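List: household-care
Subject: Re: cleaning the frosted white canister
From: Marin Todorova
Date: June 6, 2023
Category: Care & Cleaning > Matte Surfaces
Print this message | E-mail this message

Noemi Mahmoud wrote:

> The matte white one picks up gray streaks on the side, worst just
> under the shoulder. Dish soap moves them around but does not lift
> them. Also, does the ring mark on the end come off if I rub it?
> I would like to keep it. Dexter says dry cloth only, Otis says damp.

Both, in sequence. Mine on the table, with the white fabric:

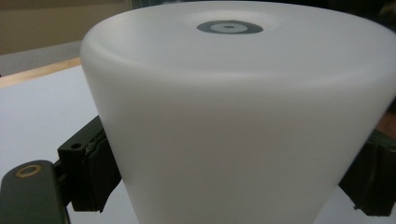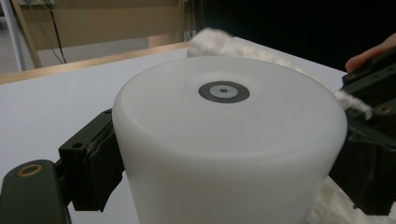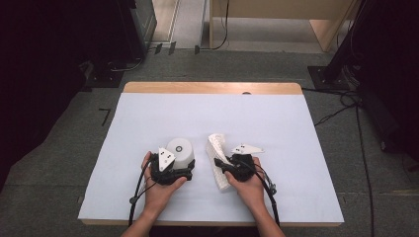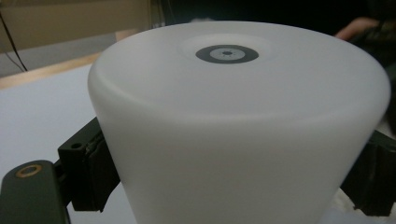

1. Streaks on the side

Gray streaks on a matte finish are usually residue sitting in the texture. Soap adds a film of its own if it is not rinsed. Procedure I settled on in May:

- Stand it with the marked end up, on paper.
- Dampen a soft cloth with plain lukewarm water and wring it out hard.
- Wipe from the shoulder straight down. No circles, which leave shiny patches on this kind of surface.
- Turn a quarter and repeat until you are back at the start.
- Follow at once with a dry cloth, same direction.

Allow 60 seconds per quarter. If streaks remain, one drop of soap in 200 ml of water, then plain water again, then dry.

2. The ring mark

I have not tested the mark for wear and would not rub it. Go past the outer ring with a dry cloth and leave the center alone. Avoid alcohol until someone has tried it on a piece they can spare. Soledad used Kelline spray on hers and reported a faint smear at the edge of the ring (message 261). She did not say how long it was left on.

3. Cloths

Shaggy cloth is fine for the dry pass if it has been washed first. New ones shed, and the lint shows up on the shoulder under side light. For the damp pass use something flat. Paper towel is too coarse for repeated use on matte plastic. I can't speak for glass.

4. Storage

Marked end up, nothing stacked on it. Otis asked about wrapping: one loose layer of cloth, no tape.

Does anyone have the care sheet for the Verano line? The link in message 283 is dead.

Marin

Contact the list owner | Copyright 2023 Vustholm Household List | Back to top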